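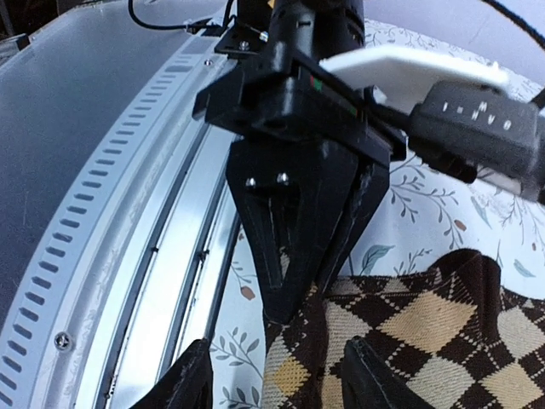 *菱格针织和印着小花草的白布*

换季换到第三天,我终于轮到针织类了。四月真的很烦人,早上出门要穿毛衣,中午热得想把袖子撸到肩膀,晚上回家又觉得冷。所以每年这个时候我都在收与不收之间反复横跳,衣柜里一半冬天一半夏天,找一件T恤要先挖开两层毛线。

今年我下定决心,一口气收完!(然后就收了三天。)

先说菱格。我对菱格纹有一种说不清的执念,大概是小时候看我爸穿菱格背心看多了,总觉得那种斜着的格子特别体面,配什么都像要去开家长会。长大以后自己买衣服,逛到针织区,手就会自动伸向有菱形的那一排。我妈说我衣柜打开像一副扑克牌,全是方块。

收针织品这件事,我走过不少弯路。最早是全部挂起来,觉得整齐嘛,结果第二年拿出来,肩膀那里鼓出两个小包,穿上像长了角。后来改成卷,卷得紧紧的塞进抽屉,省地方是真省地方,可是菱格这种有图案的,卷久了格子会歪,熨都不好熨。现在我老老实实平叠,叠之前先找一块布铺好,把针织的东西摊在上面,用手心一点一点捋平,袖子往里折,下摆往上翻,最后再翻一次。慢是慢了点,但是很解压,放个播客,一下午就过去了。

铺布这一步是跟 Afia Yakubu 学的。她以前跟我合租过,东西多得吓人,柜子却永远好看。她说深色毛线直接放在桌上叠,会粘一身灰和猫毛,垫块浅色的棉布,掉了线头、起了球,一眼就看得见,顺手就捡掉了。我那时候嫌麻烦,搬出来自己住以后才发现她说得太对了,尤其是家里有粘毛滚筒都滚不完的人,请务必试一试。

白底植物印花是我另一个弱点。细细的小枝子,叶子零零散散的,看着就凉快。我逛 Otia 的时候本来只想买两个衣架,出来的时候手里多了一块布,回家还编了个理由,说可以当桌布、当盖布、当野餐垫。到今天一次野餐都没去过,倒是叠衣服的时候天天用,也不算浪费吧?

说到起球。我试过剃毛器、小梳子,还有网上说的用剃须刀刮(千万别,我刮出过一个洞,从此那件毛衣只在家穿)。现在的做法是先看球在哪里,腋下和袖口最多,把衣服绷平,用小梳子朝一个方向轻轻带,带不下来的就拿小剪刀剪。剪的时候一定要坐在窗边,灯光底下真的看不清。我一般集中弄30分钟,弄到脖子酸就停,剩下的下次再说。

还有洗。收之前一定要洗干净,哪怕只穿过一次。我有一年偷懒,想着那件才穿了一个晚上,直接叠进去了,秋天拿出来领口一圈黄,怎么泡都泡不掉。羊毛的我用冷水加羊毛洗涤剂,按压,不搓,然后用大毛巾卷起来吸水,平铺着晾。晾的那两天家里基本没有能坐的地方,椅背上、床上全是毛衣,朋友来了只能坐地上喝茶。

收纳袋我今年换了 Prarex 的,有透气的那一面,拉链也顺。以前用真空压缩袋,压得扁扁的很有成就感,可是毛线压一个夏天,拿出来像一块饼,要挂在浴室里蒸好几天才缓过来。现在我只压羽绒被,毛衣一律不压。樟木块放了2块,用小布袋装着,不直接碰到衣服。

最后剩下一小堆拿不定主意的。穿着有点扎的、颜色当时觉得好看现在觉得莫名其妙的、洗缩水了舍不得丢的。我给它们单独一个篮子,放在门口,看哪天想起来。去年的篮子里有一条围巾,Afia 来吃饭的时候看上了,当场围走,四月天,围着出去的,也不嫌热。

哦对,有人上次留言问我那种菱格的小毯子要怎么叠。我自己的办法是先对折再三折,让格子完整的那一面朝外,放在最上层,反正晚上看剧还要拿出来盖腿,叠得太认真也是白叠。

明天收鞋。鞋我完全没有头绪,有经验的朋友快来评论区救我!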